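Speaker notes: Compression in Short Crime Fiction
By Hugo Moulin
April
3 comments | 27 shares

Opening. State the scope at once: crime stories under 5,000 words, written to a prompt. Novels are out. Flash under 500 words is out too, except for the one exercise at the end. Tell the room the handout has the full story list and they don't need to copy titles down.

Definitions. By "compression" I mean the share of the plot that happens off the page. A story can be long and compressed, or short and slack. Give the Ginato case: the challenge issued one prompt, a still life with a knife missing from it, and took in 43 entries. I read all of them twice, first for plot and then with a pencil, marking the paragraph where the crime becomes known to the reader.

Result. In most entries that paragraph falls in the last third. In the entries the judges kept, it falls much earlier, often on the first page, and the remaining text deals with consequence. Pause here. Someone will object that the judges' taste explains this. Agree that it may. The sample is small and the reading was mine alone.

Prompt handling. Two methods show up.
Method A: the prompt object appears in the story as an object. The missing knife is the murder weapon.
Method B: the prompt supplies a condition and the object never appears. A household where something has been put away and no one mentions it.
Method B entries ran shorter. I think the reason is mechanical. Once the object is on stage, the writer has to account for it: who bought it, who last held it, where it went. Each of those costs a scene.

Read aloud the opening of "Fekine," the whole first paragraph, slowly. Point out that the narrator names the dead man by his job before giving his name, and that the name is withheld for nearly a page. Don't discuss the ending yet.
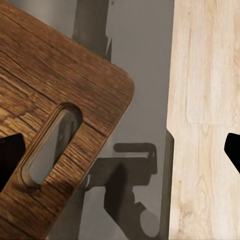
Jitendra Katiyar objected at the first run of this talk that the late name in "Fekine" is a trick, and that a reader who notices it stops trusting the narrator on everything else. I have kept the objection in because it is partly right. The delay works on a first reading. On a second, the sentence where the brother says "him" four times looks strained, and a revision could cut two of those without loss. Give the room a minute on this if they want it.

Point of view. Close third was the commonest choice. First person came next, usually a witness, seldom the culprit. The culprit-narrator stories shared a fault: the confession arrives as a speech. Compare "Joretti," where the narrator describes washing the car, then the driveway, then the soles of his shoes, and stops. The reader has the crime by the driveway. The shoes are there for rhythm.

Dialogue. Skip if past the half hour. Main point: interrogation scenes are expensive. A question and its answer take two lines and often deliver one fact. "Iwasaki" replaces the interview with the detective's typed summary, including her spelling errors, and saves well over a page. The errors also tell us she typed it late and angry, so the document carries character as well as fact.

Endings. Three things to check in a draft.
Does the last paragraph repeat something the reader already holds?
Is there a date or a place name in the last line that is doing the work of an ending?
Could the story stop one paragraph sooner? Try it with a sheet of paper over the text.

Exercise. Twelve minutes. Write the aftermath of a theft, 150 words, without naming the thing stolen or the thief. Collect two readings, no more. Last time I took five and lost the question period.

Questions likely to come up. Word counts: the Ginato minimum was 550, and several good entries sat close to it. Markets: refer to the handout. Whether a prompt story can be submitted elsewhere: depends on the rights clause, tell them to read it before sending anything.

Bring the spare copies of "Joretti." The page break on the handout splits the driveway sentence.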